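Putting the parish registers online: what the transcription has to carry
Speaker notes, afternoon session, Drorby

Slide 1. Title

Start on time. Handout has the field list; do not read it out. State scope at once: burial and baptism registers of the Clanbridge parishes, from the earliest surviving book to the last closed one. Marriage registers are a separate job and are not covered today.

Say where the figures stand. There are 11 registers. They yielded 2,223 burial entries and 984 baptism entries that could be read in full. A further 474 entries, across both kinds, are partly illegible and are published with gaps marked. All figures are as of July.

Slide 2. What a register is for

A register was kept as proof that a rite took place. Genealogy came later. The entry records that a minister did something on a given day, and the signature is the point of it. Most earlier transcripts of these books leave the minister's name out to save space. We put it back.

Effect of leaving it out: you cannot tell a burial taken by the incumbent from one taken by a neighbouring minister, a curate, or (in two of the later books) a Nonconformist minister acting under the 1880 Act. That distinction is worth having. It shows up in the margin as a short note and nowhere else.

Pause here for anyone who has not seen a post-1812 printed form. Columns for burials: name, abode, when buried, age, by whom the ceremony was performed. Entry number at the left. Eight entries to a page.

Slide 3. Before and after 1813

Before the printed forms, each clerk did as he liked. Baptisms and burials may share a page, or run from opposite ends of the same book until they meet. In the third register they meet and then pass each other, with burials written in the spaces left between baptisms. The page order is therefore not the date order. We publish in page order and sort on request.

Old Style dates: the year turned on 25 March until 1752. An entry for February 1731 in the book is February 1732 by modern reckoning. We give both, as 1731/2. Do not spend more than a minute on this. Someone will ask about the eleven lost days. They fall in September 1752 and there are no entries in our books that claim to belong to them.

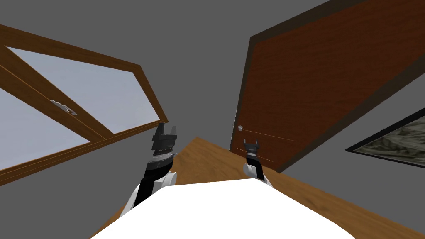

Private baptism needs more care. A child thought unlikely to live was baptised at home, sometimes within the hour. If the child lived, it was brought to church later and received into the congregation. That gives two dates for one baptism. Clerks entered the first date, or the second, or both, and the abbreviations vary: "priv.", "p.b.", "rec'd", or a plain cross beside the name.

The cross is the trouble. In the fourth register it means privately baptised. In the sixth it means died in infancy. In the seventh it seems to have been used for both by two different hands. We transcribe the cross as a cross and put our reading in a separate field, with a confidence mark of A, B or C.

Slide 4. Rule one: transcribe, then interpret

Two layers, kept apart. Layer one is what the ink says, including spelling, capitals and strikings-out. Layer two is the normalised form used for searching. A reader who disagrees with layer two can go back to layer one without asking us.

Worked case: a burial entry reads "Widdow Abeysekara, from ye Rectory". Layer one keeps every letter. Layer two gives the surname, marks the forename as absent, sets status to widow and expands "ye" to "the". It does not guess a forename from the baptism register, although there is a plausible match. The match goes in the notes field, with the entry number.

Mention that the surname is spelled four ways in the same book and that all four are indexed under one heading.

Slide 5. Affidavits and woollen

From 1678 a burial needed an affidavit that the body had been wrapped in wool. Registers show this as "affid.", "aff. brought" or a column of initials. Some clerks recorded a fine when no affidavit came. The practice faded well before the Acts were repealed in 1814.

Earlier transcribers dropped these notes as clutter. They are useful. A run of entries with no affidavit note often marks a change of clerk, and that helps to date a page where the heading has gone. We carry them in full.

Slide 6. Unbaptised burials

Keep the tone level. The prayer book rubric of 1662 barred the burial office for those who died unbaptised, excommunicate, or by their own hand. Registers deal with this in several ways. Some omit the entry. Some enter it without the minister's name. Some say "put into the ground" where other entries say "buried".

We do not add a category for these. The wording is transcribed and made searchable as a phrase. Sorting such entries under a heading would mean deciding, from two or three words, what a clerk intended. The evidence is not good enough in most cases.

The point came up when the draft was sent round the parishes for comment.
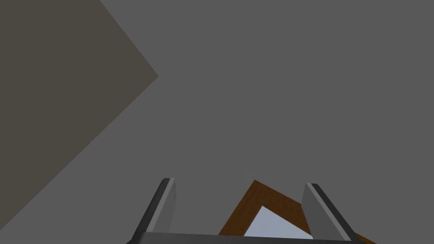 A reader at Clanbridge wrote back that the omission of a heading makes these burials harder to find for the families who most want them, and that a person searching for a stillborn great-aunt is not going to know to type "put into the ground". The same letter asked for a plain guide to the phrases, placed next to the search box.

Accept the point. The guide now exists. It lists the phrases with the registers in which each one occurs, and it says plainly that the same words may mean different things in different hands. The heading has still not been added. Also tell them that stillbirths are seldom entered at all before the late nineteenth century, so an absence from the index proves nothing.

Slide 7. File format

Short slide. Each register is one file. Each entry is one row. Fields are separated by tabs because commas occur in the text. The row key is made up of the register number, page and position on the page, for example 06-041-3. It does not use the printed entry number, which is missing in the early books and repeated by mistake in at least one later one.

Mitent hosts the search page. The files themselves can be downloaded without an account. If the search page goes down, the files can be opened in any spreadsheet.

Warn about spreadsheets and dates. Several programs refuse dates before 1900, or change them silently. The date field is stored as text for this reason. Anyone who opens a file and saves it again should check that 1731/2 has not become something else.

Slide 8. Illegible entries

Damage is of three sorts: damp at the foot of the page, rubbing at the outer edge, and faded iron-gall ink in the second register. Damp accounts for most of it.

Conventions are on the handout. Square brackets for letters supplied. Three points for a gap of unknown length. A question mark directly after a doubtful letter. No silent corrections. If a bishop's transcript survives for the same year, its reading is given in its own field with its own reference. It is not used to fill the gap in the register. The two copies were made at different times, often by different people, and they disagree more than expected. Ages differ by a year or two. Occasionally the transcript has a burial the register lacks.

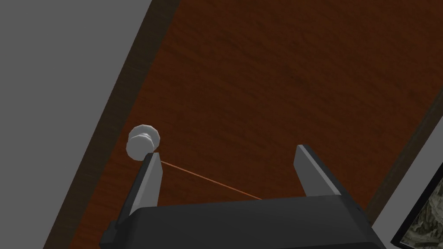

Where the transcript has the extra entry, it is given a row key ending in T. It is left out of the totals on slide 1. State this clearly, as the totals have been quoted elsewhere with the T rows added in.

Slide 9. Checking

Every entry was keyed twice, by different people, and the two versions compared by machine. Differences went to a third reader with the page image open. Most differences were trivial: a capital, a full stop, "Jno" against "Jno.". The ones that mattered were nearly all surnames and ages. The figure 1 and the figure 7 are close to identical in the fifth register. Checks against known ages were possible in only a few cases.

Double keying does not catch an error that both people make. Long s followed by s is a common one. So is reading "Jas" as "Jos". We ran a separate pass for these two and nothing else.

Slide 10. What is still to do

Churchwardens' notes on the flyleaves. They include briefs read in church, amounts collected and one list of pew holders. Not yet keyed.

Marginal notes added later by other incumbents, some in pencil. Keyed but not dated.

Links between baptism and burial entries for the same person. Not planned. Anyone may build these from the files, and should publish them as their own work with the row keys quoted.

Slide 11. Access and corrections

Closed registers only. The current books stay in the parishes and are not part of this. Living persons do not appear, so far as we can establish; if one is found, the row is withdrawn while it is checked.

Corrections should quote the row key and give the proposed reading. Say what you are looking at: the original, the film, or the page image. A family tree is not grounds for changing layer one. It may be grounds for a note.

The list of corrections made is public, with the old reading kept beside the new one.

Questions

Likely ones, with short answers.

Why not include the page images? Permission covers the text only. Under discussion with Drorby.

Can a certificate be issued from the index? No. A certified copy has to be made from the register itself by whoever holds it.

Are the early Latin entries translated? Layer two has the forenames in English. "Sepulta fuit" and the like are left in Latin in both layers, with a glossary of set phrases on the back of the handout.

Leave the slide with the row key example up while people collect their coats. Spare handouts are in the blue folder.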